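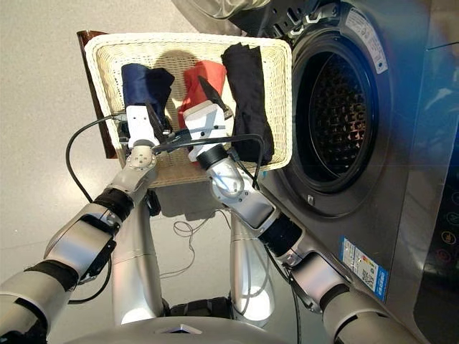 Why did batch 71 go grainy in the jar when batch 70 didn't? It cooled too slowly. The shea sat in the warm pan for most of an hour while we hunted for lids, and the stearic part set up in little beads before the rest caught up.

11/02/2024, Brirkisdale bench

Hand balm, batch 71. Total 400 g. Same recipe as the August one except the beeswax is down a touch, as Cinzia said the old version dragged on the skin. Shea 200 g, the rest sweet almond oil, beeswax and a little lanolin. Melted the wax and oil together first, shea in last, off the heat. No scent in this one.

Texture out of the pan was fine. By the time we poured it had started to cloud at the sides and I should have warmed it again then. Filled 316 g into jars. Some of the missing weight is on the jug and spatula, some is the tester pot Seon-mi took for her own hands.

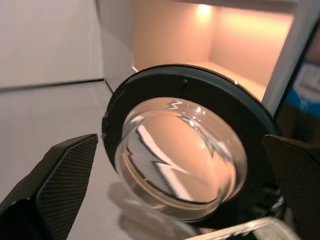 Photo: Sveva Mancuso / Pokcombe

Grains melt when rubbed in, so the balm is usable, but it can't go out to the shop like that. Macario tried it on the backs of his hands and said he'd use it on his elbows and heels without complaint. He also said it smells of sheep. I can smell the lanolin too if I look for it. Clilo sell a deodorized grade and I've asked for a price.

Remelted one jar as a test. Heated gently until fully clear, held it there for a while, poured, straight into the fridge. Came out smooth, slightly firmer on top, small dip in the middle. 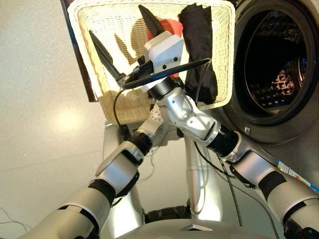
The dip is only cosmetic and a second thin pour should hide it. Will do the other jars the same way tomorrow and keep one grainy one back on the shelf to compare.

Almond oil is nearly out. The Monti bottle at the back is older stock, so smell it before using it.

Osvaldo, please don't put the fridge back to the warmer setting until the jars are done. Labels still say "unscented balm" and Cinzia wants "hand and body balm". She has the file.

Next: batch 72, half size, lids laid out before the heat goes on.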